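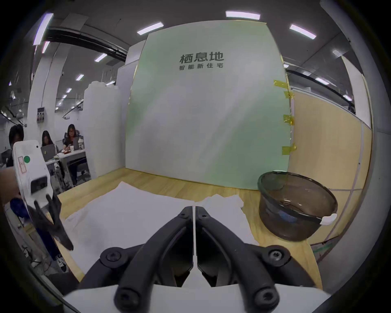 1. Background and scope

Pacing in road half marathons is usually studied from 5 km splits, which hide short changes in speed. This project used 1 km splits from the Pritdale Half Marathon, held each September on a two-lap course between Famstead and the Atinga reservoir. The aim was to test whether runners who started fast relative to their own mean pace slowed more on the second lap.

2. Data

Split times were exported from the Zidier timing system. The export held 624 finishers with a complete set of splits. Runners with a missing mat reading were dropped before export and could not be recovered. Age group and start wave were kept; names and bib numbers were removed.

3. Method

Each split was divided by the runner's mean split, giving a relative pace. The first 2 km were averaged to give a start index. Late slowdown was taken as the relative pace from km 17 to the finish, with the final partial kilometer scaled to full length. The climb at km 13 was left out of both measures. A linear model was fitted with start wave as a covariate.

4. Results

A faster start index went with a larger late slowdown in every wave. The slope was steepest in the last wave and close to flat in the first. Adding age group did not change the sign of any term. Residuals were skewed to the right by runners who walked part of the second lap, so the model was refitted on ranks, with the same ordering of waves.

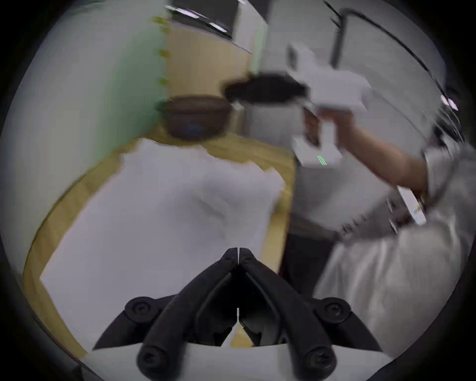
Why was chip time used in place of gun time?

Gun time includes the wait before the start line, and that wait is longer for the later waves. Chip time starts at the mat, so the first split covers the same distance for all runners.

5. Limits

One race in one year was studied. Wind on the reservoir section was not recorded.

Report submitted 2022-01-13.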